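Open Day at Gratley

We took the 33 bus out to Gratley because my daughter had read about the open day on a poster at the library and would not let it go. She is ten and has wanted a robot since she was four. I have wanted one for a good deal longer, but I didn't tell her that.

Caltport had hired the old furniture showroom at the top of the hill and turned it into a street of rooms. You walked down a carpeted passage and looked in over a rope at each one. There was a bedroom, then a kitchen with the kettle on for visitors, and at the far end a sitting room, where the crowd was three deep.

"It's Gran's," my daughter said, when we had wriggled to the front.

And it was, very nearly! The big patterned sofa with the carved bit on top, the covers on the arms to save the arms, the telephone on its own little table with a plant to keep it company. My mother had lived thirty years in a room like that and I had never once been allowed to put my feet up in it.

The robot had already started tidying. It was white and rounded and it didn't hurry, and I have seldom seen a whole room of grown people so quiet over a bit of litter.

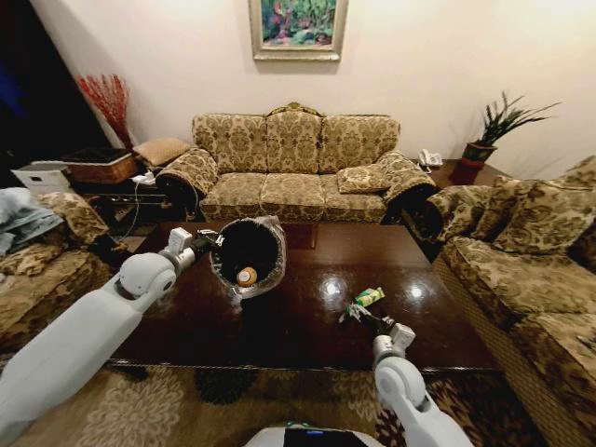 One hand for the bin, one for the rubbish.

"It's holding the bin still," my daughter whispered. "So it won't tip."

"Sensible," I said.

"You never do that."

A woman in a Caltport jumper heard this and laughed, and came over to us. She told us they had practised with rubbish of every kind, 3902 pieces of it, all written down in a book, and that she had eaten more crisps that September than in the rest of her life put together. My daughter asked what the hardest thing was. Tissues, the woman said. And grapes, if you counted grapes as rubbish.

"Does it know it's rubbish?"

"It knows we've asked for it to go in the bin."

My daughter thought about this for a long time. I could see her going round her own bedroom in her head, picking out what she would and wouldn't trust it with.

At half past three they let the children ask for things. A boy from Astport wanted it to wave, and it did, and a cheer went up that must have carried to the bus stop. Somebody's grandfather asked the price and was told there wasn't one yet. He said he had roughly 2000 put by and they should ring him first — he wrote his number on the back of a leaflet and made the woman put it in her pocket.

When it was my daughter's turn she went right up to the rope with her hands behind her back.

"Would you like a rest?" she said.

The woman looked at the robot, and then at her watch, and said that as it happened they were just about to stop for tea.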